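About Skiltetti

Skiltetti helps small outfits decide which robot equipment to buy, and more often which to put off. We don't sell machines and we take no commission. This has kept our office furniture modest.

The firm was started by Defne Güneş and Erdal Dursun after they left a packaging company that had bought a very fine arm and forgotten to budget for anything to put on the end of it. The arm stood under a sheet until April. Visitors admired the sheet.

Our work is mostly spreadsheets. A client arrives with a quote, and we add the lines the quote left out: spare fingertips, cables, chargers, the hours somebody spends tightening screws, and the second tool you need on the day the first one is being repaired. On a recent plan for Çınar we found 14 such lines. The cheapest was 66 dollars and the dearest was 3538, and the client was surprised by both.

We also insist on a trial with ordinary household things before anyone signs. Hand-held grippers are a sensible place to start a budget, and bracelets, watches and a jewelry box will teach you more about fingertips than a brochure will.

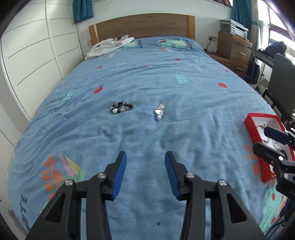

Erdal Dursun would add that trials cost money too, and that a buyer who tests for six months has bought something, namely six months of testing. He puts a ceiling on every trial before it begins and writes it at the top of the plan.

Planning calls run 200 dollars and can be booked any weekday, or on Saturday morning if you don't mind hearing Defne's kettle.

Share 14
Comments 0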